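Section 4: Clearing and resetting a shared table

This part of the Wastava house guide covers the white tables in the break area and the grey fabric bins that live on them. It assumes you have read Section 3 (the microwave) and have made your peace with it.

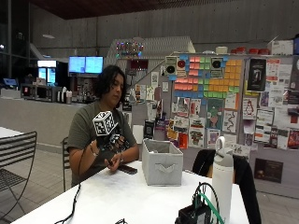
You will need: one fabric bin with the handle cutout intact, a damp cloth, a dry cloth, and a little patience with other people's cables.

4.1 Before you start

1. Check whether anyone is using the table. A jacket on a chair counts as a person until closing time.
2. Move drinks bottles to the end of the table furthest from anything with a plug. Lids shut. Carry them by the loop if they have one, and never by the lid.
3. Put your own phone in your pocket. It will otherwise go in the bin with everyone else's bits, and you will spend lunch ringing yourself.

Note: The Dresatville building has a concrete wall on one side and it carries sound remarkably well. Dragging a metal chair across the floor at nine in the morning will make you known to the whole floor.

4.2 Filling the bin

1. Set the bin on the table with the cutout facing you and the top fully open.
2. Flat things go in first, standing on edge along the back. Laid flat, they become a shelf, and then a second layer starts on top, and by November there are geological periods.
3. Small dark objects (remotes, adaptors and the like) go in the front half where a hand can reach them.
4. Coil loose cables to the width of your palm and fasten them with one of the 2 ties kept in the bin. If both ties are missing, ask at the Sampaio counter for more. Do not use a hair bobble. We have tried.
5. Stop when the contents reach the bottom of the cutout.

Caution: The bin is fabric. It will hold its shape for books and chargers. It will not hold its shape for a full water bottle, which tips, leaks and takes a set of Caltunex leads with it.

Caution: Do not unplug a cable to tidy it. Follow it to the far end first. If it leads to a person, leave it alone.

4.3 Wiping down

1. Wipe with the damp cloth from the centre outwards, then go over it with the dry one.
2. Lift things to wipe under them – going round them leaves outlines, and the tables are white.
3. Check the underside of the front edge for crumbs and anything worse.

4.4 Putting the bin back

Return it to the right-hand end of the table, cutout outwards. Chairs go in, backs level with the table edge. Jackets still unclaimed at closing go to lost property, shelf 2.

If a bin is torn, quote part number 400 on the order form. The form still offers part 1932, a lid. There has never been a lid.

Last revised 15 Mar 2019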